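ok so a Sunday thread about gear assembly and the dumbest bug I've had all year

Background for anyone new: at Flestbridge I own the part of the stack that decides what the arm does next. Three gears, three pins on a round plate. The arm picks a gear up, puts it on a pin, lets go, repeats. A toddler could do it! My planner, apparently, could not

The symptom: sometimes the arm would grab a gear, drift out over the plate and then just... hover. No error, no timeout, log perfectly happy. Kanokwan thought it was the grasp check. I blamed the network, because I always blame the network

So I replayed 3867 control ticks with Grevo (our log viewer, it's ugly and I love it) and lined up the pose estimates from the two cameras. Head camera says the pin is in one spot. Wrist camera says it's a hair to the left. Both very, very confident

The planner was switching between them every time the confidence scores crossed. New target, replan, new target, replan. It wasn't stuck at all, it was changing its mind 98 times in one hover lol

Thu asked why we don't average the two. We tried that in September and you get a target that's wrong for both cameras, so the gear lands on the shoulder of the pin and the force controller starts its little spiral search and never comes back

What the two cameras get to work with, head view twice and then the wrist:

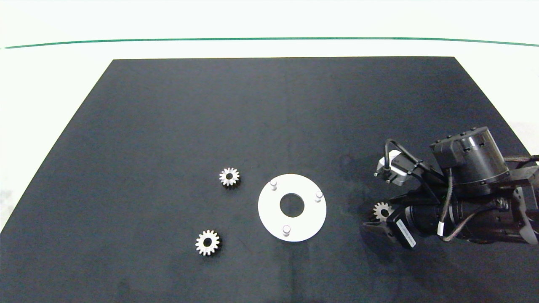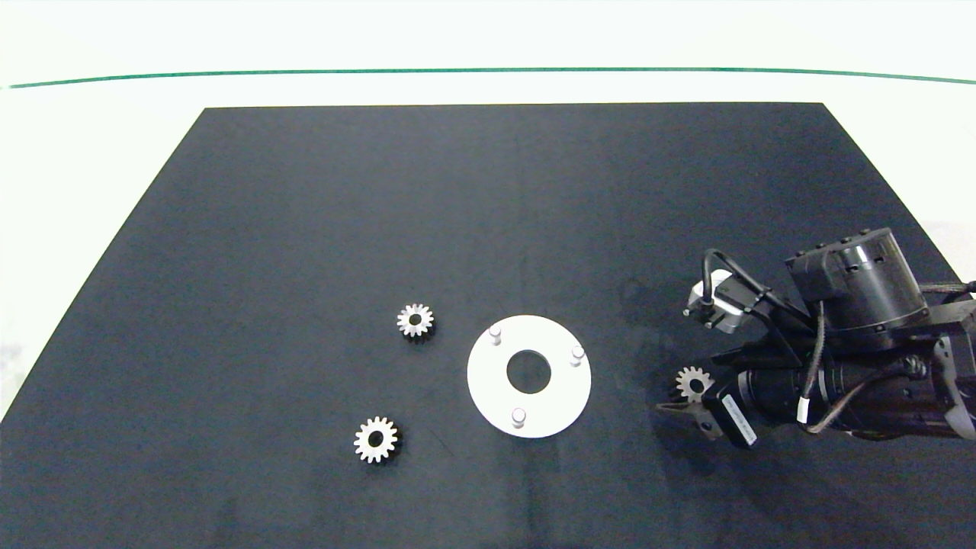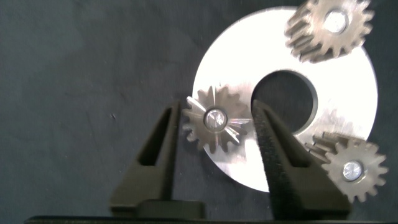

Anyway the fix is embarrassingly small. Head camera owns the coarse approach, wrist camera owns the last bit, and once we hand over we don't go back unless the gripper opens. It's one latch. I deleted more lines than I added!!

Hậu wants hysteresis on the handover distance too, and he's probably right, but I'd like to see it fail first before I add another knob

Still open: shiny metal. The gear teeth give the edge detector fits when the light hits them, and I have no good answer yet. Sibusiso suggested fitting only the center bore and ignoring the teeth until it's time to mesh. Trying that next, will post plots if they're not too sad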